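# Let the county kitchen bill go to a hearing

The state legislature is set to take up the home kitchen bill again in May, and the word from the statehouse is that it will go straight to the floor. I support the bill. I think skipping the hearing is a mistake, and I want to explain why to the people who are on my side of this.

The bill would let a person sell food made in a home kitchen without renting space in a commercial one. Sellers would register with the county, pay a fee of $100, and put a label on everything they sell. Jams, breads, cookies and candy are covered. Meat is not. Under current law in our state, a woman in Rullimham who wants to sell a dozen loaves at a farm stand has to meet the same kitchen standard as a bakery that ships to grocery stores.

That rule dates from 2000 and made more sense then, when there were shared kitchens for rent in most of the larger towns. The one in Tralodberg closed. The one on Moodley Street is booked by caterers from early morning until night. Citlali Lozano bakes sweet breads and used to rent there twice a week. She told me she spent more on the kitchen than on flour, sugar and butter put together, and she gave it up.

So the case for the bill is strong. The version that passed the House has three problems all the same, and a hearing is where they would get fixed.

The first is inspections. The bill says the county "may inspect upon complaint." It does not say how soon, or who pays, or whether a seller can keep selling in the meantime. Lwazi Hendricks worked as a health inspector in Lerklow County for most of his career, and he read the text for me. His view is that two counties could read that sentence in opposite ways and both be right. A seller in one could be shut down for a month over a complaint that a seller in the next county would hear about by letter.

The second is the zoning language. State law would allow the kitchen, but a town could still say no under its rules for home businesses. Some towns ban any customer pickup at a house. Others limit deliveries. The sponsor, Rep. Palesa Engelbrecht, has said she does not want to step on local control, and I understand that. But a right that stops at the town line will be worth very little to the people who live on the wrong side of it. The bill could at least say that a town must give a reason in writing when it turns down a registered seller, and allow an appeal.

The third is mail. The House bill allows sales "in person or by delivery within the state." It never says whether a parcel counts as delivery. For a person selling bread this hardly matters. 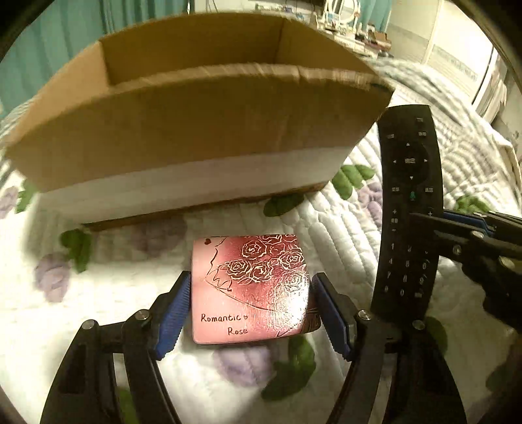 For a person selling fudge or shortbread in December it could be most of the year's income. The department will have to decide what the sentence means, and it will do so in a rule that few of these sellers will ever hear about until they have broken it.

None of this is hard to repair. Each one could be settled in an afternoon with the right people at the table. I have heard the argument against waiting, and it is a fair one. The bill died in the Senate last session after a hearing that ran late and went badly, and supporters are afraid of giving the restaurant lobby another chance at it. Sen. Anel Zulu has said in so many words that she would sooner pass a rough bill than lose a good one.

I would take that argument more seriously if rough bills were usually cleaned up later. In this state they mostly sit. Karabo Hlongwane, who sells pepper jelly and testified last time, waited all day to speak and got her turn near the end. She would do it again, she told me, and she has a list of questions ready.

The Senate has time before the floor vote. It should schedule one hearing, put the inspection, zoning and mail sections on the agenda, and let the people who will have to live under the law talk about it. Then it should pass the bill.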